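Rapport d'avancement au 22 novembre 2020
Projet Skustham : une batterie de prêt pour les écoles de musique rurales
Destinataire : Fondation Grirkberg, programme Pratiques instrumentales
Rédaction : Covadonga Esteban, coordination

Bonjour à toutes et à tous,

Le deuxième versement est arrivé à temps pour boucler l'achat des fûts, et les premiers prêts sont partis ! Je reprends les choses dans l'ordre de la convention, avec quelques détails en plus parce que la question de la quincaillerie nous a pas mal occupés.

Matériel

Sur les 26 kits prévus, 20 sont montés, accordés et inventoriés. Les six autres attendent leurs pieds de charleston. Nous avions d'abord retenu le modèle à double embase de chez Retov, très stable, mais trop lourd pour un enfant de huit ans qui doit le porter du coffre à la salle. L'embase simple, avec un tube un peu plus court, nous a tous convaincus dès le premier essai. Elle se règle assez bas pour les débutants et la pédale reste souple (un vrai plaisir, même pour les adultes qui ont testé).

Les tabourets à vis ont été remplacés par des tabourets à cran. Les grosses caisses sont en 18 pouces, les caisses claires en 13, et nous avons gardé des peaux sablées partout, y compris sur les toms. Les élèves qui découvrent les balais les adorent.

Reste la question des housses. Celles de Taipe ferment bien, mais la poignée de la housse à cymbales tire sur la couture. Le fabricant nous a proposé un renfort, que nous attendons pour février.

Prêts et ateliers

19 kits sont sortis à ce jour. Le vingtième reste au dépôt et sert aux démonstrations et aux dépannages. Les ateliers en salle se sont arrêtés avec le confinement, et les professeurs ont basculé sur des séances à distance avec une énergie formidable. Plusieurs familles ont donc installé le kit à la maison, avec des sourdines en caoutchouc que nous avons envoyées par la poste. Le son y perd, évidemment, mais les élèves jouent tous les jours ou presque, et leur progression sur les rudiments s'entend déjà !

Un petit livret de réglage accompagne chaque prêt : hauteur du siège, angle des toms, tension du ressort de pédale, serrage des tilters. Nous l'avons réécrit deux fois. La dernière version tient sur une feuille pliée et les parents s'en servent sans nous appeler.

Budget

Il reste 800 euros sur la ligne « consommables », que nous aimerions affecter à des feutres, des tilters de rechange et des baguettes 7A pour les plus jeunes. Cela demande votre accord écrit, le poste étant fléché « peaux » dans la convention. Les autres lignes sont conformes.

Suite

D'ici février, nous voulons terminer les six derniers kits, récupérer les housses renforcées et relancer les ateliers d'ensemble dès que les salles rouvriront. J'aimerais aussi ajouter une cloche et un jam block à trois ou quatre kits, pour ouvrir le répertoire du côté des musiques afro-cubaines. 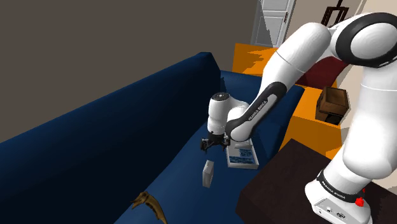 Pour la demande concernant les consommables, une réponse avant la prochaine commande nous arrangerait beaucoup. Les factures et le tableau des prêts partent par courrier séparé.

Covadonga Esteban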